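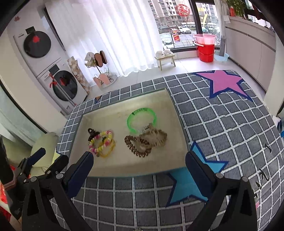
Figure 4. Accessory tray with hair and wrist items in two groups.

4. Using the accessory tray

4.1 Purpose

The shallow tray supplied with the Furniswood Ki dresser set holds small items in daily use: hair ties, claw clips, bracelets and bands. It is not meant for long-term storage. Items worn less than once a week should go in the divided drawer (see Section 5).

The tray has no fixed dividers. Items are kept apart by leaving a clear strip between groups, as in Figure 4, where a brown spiral hair tie and a beaded bracelet lie on either side of the gap.

4.2 Before first use

1. Remove the tray from its sleeve and peel the protective film from the inside surface. Start at a corner and pull slowly.
2. Wipe the inside with a soft damp cloth. Dry it with a second cloth.
3. Check the rim for chips or rough spots. A damaged rim will snag woven bands and elastic. If damage is found, do not use the tray; order part 3478.
4. Place the tray on a level surface. A tablecloth or runner may be used underneath, provided it lies flat under all four corners.

Note: The tray does not have to sit square to the edge of the table. Turn it to whatever angle suits the user's reach.

Caution: Do not place the tray on a heater cover, a window ledge in full sun or the top of an appliance. Coil ties lose their shape when warmed.

4.3 Sorting the items

1. Empty everything onto a towel, including anything caught in a brush or left in a pocket.
2. Discard broken elastics, clips with missing teeth and bracelets with exposed cord. Beads worth keeping should go in a closed jar, out of reach of small children.
3. Untangle the remaining items. Open claw clips fully before pulling them away from beads or ribbed fabric.
4. Form two groups. Any rule will do if it is kept to. The usual ones are hair items and wrist items, or hard items and soft items. A mixed arrangement by owner or by outfit is also acceptable.
5. Set the first group at one end of the tray and the second at the other. Leave a strip wide enough for two fingers.

Note: Light overlap within a group does no harm. A thin bracelet may rest across a beaded one. Do not stack more than two deep, as the lower items will not be seen and will not be used.

4.4 Placing each type

Beaded bracelets. Lay flat in an open loop. Do not twist into a figure eight, as this strains the cord at the knot. Small pieces may be kept inside the loop, where they are less likely to slide.

Claw clips. Place with the teeth closed. A small clip can sit against the outside of a bracelet loop. Large clips belong in the drawer.

Spiral coil ties. Lay on their side without stretching. A coil that has stretched can often be brought back with warm water — see Section 7.2 before trying this.

Woven and ribbed accessories. Keep away from open clips. If the piece has a point or a tab, turn it so that the point does not press into a softer item.

Plastic bands. Clear and coloured bands may touch each other. If a band carries printed marks, do not scrub the print or use spirit-based cleaner on it.

4.5 Moving the tray

1. Check that no item overhangs the rim.
2. Hold the tray by two opposite sides.
3. Keep it level. The rim is low and round items will roll out at a slight tilt.

Caution: Do not carry the tray on one palm. The load limit is 400 grams, spread evenly. A load kept at one end can tip the tray when it is lifted from the other.

4.6 Cleaning

Empty and wipe the tray every 90 days, or sooner if hair and lint collect in the corners. Use water and mild dish soap. Bright patches on the inside surface under a lamp are normal reflection and cannot be wiped away. Dull patches are usually hairspray residue. Cover these with a damp cloth for a few minutes, then wipe.

Do not use scouring powder, steel wool or nail polish remover. Do not put the tray in a dishwasher.

4.7 Common faults

Items slide to one end: the surface is not level. Move the tray or fold a thin piece of card under the low corner.

Clips catch on beads: the clips have been put away open. Close them and allow more space.

The gap between groups keeps filling up: the tray is holding too much. Remove the items used least and return to 4.3, step 4.

The tray rocks: look for a seam or fold in the cloth underneath before assuming that the base is warped.

Section 4 revised 12/20/21 by Yu-ting Tse. Checked by Chak-lun Tam. Replaces the November issue, which gave the wrong part number for the tray.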